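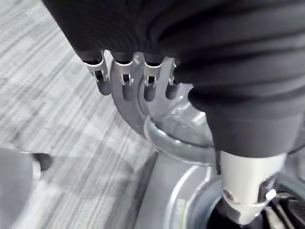 Ribbed black glove and silver fingertip caps

Section 3. Setting Up a Reading List and Chapter Alerts

This section applies to readers who hold a Listska account and follow one or more serialized manga titles. Account registration must be complete before the steps below are attempted.

3.1 Adding a series

1. Sign in and select Library from the main menu.
2. Enter the title of the series in the search field. Titles may be entered in English or in romanized Japanese.
3. Select the correct edition from the results. Weekly and collected editions are listed separately.
4. Select Follow.
5. Enter the number of the last chapter read. For a reader who has finished chapter 412, the list will open at chapter 413.

Note: A standard account may follow up to 40 series at one time. Completed series that have been moved to the Archive do not count toward this limit.

3.2 Turning on chapter alerts

1. Open the series page and select Alerts.
2. Choose Official Release. Do not choose All Activity unless notices of reader comments are also wanted.
3. Set the delivery time. The default is 9:00 a.m. in the time zone shown on the account.
4. Select Save. A bell symbol appears next to the title.

If a magazine goes on break, the alert is held until the next chapter is published. No action is required from the reader. 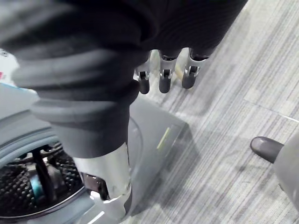
Photo: Getsemaní Escobedo / Lutgate

3.3 Spoiler shield

The spoiler shield hides chapter summaries, cover art and comments for any chapter beyond the last one marked as read.

1. Go to Settings, then Reading, then Spoiler Shield.
2. Select Full or Partial. Partial hides character names in headlines but leaves chapter titles visible.
3. Confirm the choice when prompted.

Caution: Marking a chapter as read lifts the shield for that chapter immediately on every device connected to the account. Text already displayed cannot be hidden again until the page is reloaded.

3.4 Importing an existing list

Lists kept in another program may be imported as a CSV file of no more than 3,000 lines. The first column must contain the series title and the second the last chapter read. Special chapters numbered with a decimal, such as 88.5, are accepted.

Titles that cannot be matched are placed in a folder named Unsorted and must be assigned by hand. Questions regarding unmatched titles should be addressed to Nafula Owino, Catalog Support.

Continue to Section 4, Shared Lists.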